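Tresbridge - menaje y mesas
Lista de revisión: cuencos, soporte y tablero de madera
Fecha: 25 de julio de 2021
Revisa: Timothée Gaillard
Hoja 11 - puesto 72

Marcas: OK / OBS (observación) / NO / NA

1. MESA Y SOPORTE

1.1 Tablero nivelado, no cojea. OK
1.2 Listones sin levantar, juntas cerradas al tacto. OK. Pasar la mano otra vez por el canto cercano, me quedé con la duda.
1.3 Astillas en cantos. OK, ninguna
1.4 Soporte de varilla negra, las patas asientan todas. OK
1.5 Soporte, extremos de varilla sin rebaba. OBS - una punta raspa un poco, lijar o poner tapón. No urgente.
1.6 Cables recogidos, nada cruzando el paso. OBS - cables negros enredados en el suelo, detrás de la mesa
1.7 Pila de cuencos estable, el grande nunca encima del pequeño. OK
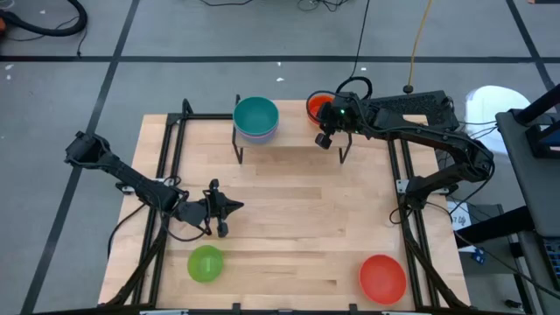
Puesto 72. Soporte al fondo con el cuenco turquesa sobre el lila; el verde lima, en la mesa.

Comentario: el soporte va al fondo y ahí se queda. El mes pasado alguien lo adelantó y se fue todo al suelo, parte 295. No apilar más alto de lo que hay en la lista de Lellia (la hoja plastificada, no la vieja). Si falta la hoja, pedirla, no hacerlo de memoria.

2. CUENCO ROJO

2.1 Borde: repasar con la yema, toda la vuelta. OK
2.2 Interior vacío antes de mover. OK
2.3 Interior, restos de producto o grasa. OK
2.4 Base, asienta sin bailar. OK, prueba de giro hecha
2.5 Grietas a contraluz. OK
2.6 Etiqueta de proveedor retirada con su pegamento. OBS - quedaba pegamento, quitado con alcohol en el momento

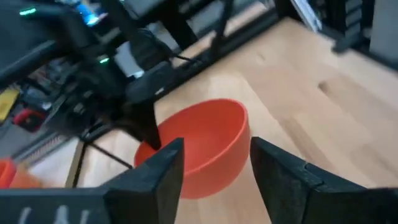
y ya de paso, el alcohol está casi acabado, pedir a Tsuji con el próximo pedido. También trapos, los que quedan sueltan pelusa y luego hay que volver a limpiar. El rojo se revisa siempre solo, fuera de la pila. Si se hace dentro de la pila no se ve la pared de fuera y marcamos OK cosas que no hemos mirado - me incluyo.

Levantar el cuenco para ver el interior inclinado. Con luz de frente, si no las rayas finas no salen. Girarlo poco a poco, mirar el fondo y luego el borde, en ese orden. Si hay raya que engancha la uña, NO y apartar. Si solo se ve y no engancha, OBS.

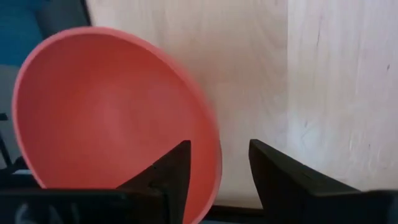 3. CUENCO TURQUESA (el grande)

3.1 Borde sin desportillar. OK
3.2 Bandas en relieve bajo el borde, sin suciedad metida. OBS - repasar con cepillo blando, el trapo no entra entre banda y banda
3.3 Esmalte, saltados. OK. Hay motitas claras en la mitad de abajo, no enganchan la uña, se dejan como están
3.4 Pie sin rebaba, no raya la madera. OK
3.5 Golpe con el nudillo, suena limpio. OK
3.6 Peso dentro de lista. NA, la báscula la tiene Drirneck hasta agosto

Comentario 3.4: el pie es estrecho para lo ancho que es el borde. No empujar nunca por arriba, coger con las dos manos por debajo del borde. No arrastrarlo por la madera aunque sean dos dedos de distancia.

4. LIMPIEZA DEL TABLERO

4.1 Superficie sin migas ni motas. NO - quedan motitas blancas sueltas por la madera
4.2 Marcas de cerco. OK
4.3 Brillo parejo, sin zonas mates. OK
4.4 Canto oscuro del fondo, polvo acumulado. OBS, pasar brocha

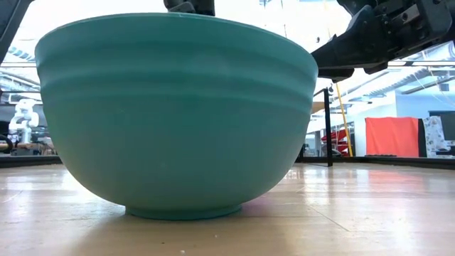

Lo de las motas es lo de siempre, se limpia con los cuencos puestos y se rodea. Hay que levantarlos todos, trapo húmedo, trapo seco y volver a poner. Son cinco minutos. Repetir 4.1 antes de cerrar la hoja y firmar al lado, no encima de la casilla que luego no se lee.

5. PENDIENTE

- Lijar o tapar punta de varilla (1.5)
- Cepillo blando para bandas del turquesa (3.2), comprar dos
- Alcohol y trapos, Tsuji
- Repetir 4.1 y anotar hora
- Recuperar báscula, preguntar en Drirneck
- Verde lima y lila: hoja aparte, no me dió tiempo
- Presupuesto reposición de menaje: tope 2.000, lo confirma Tresbridge

Resultado provisonal: apto con observaciones. Queda abierta hasta repetir 4.1.

T. Gaillard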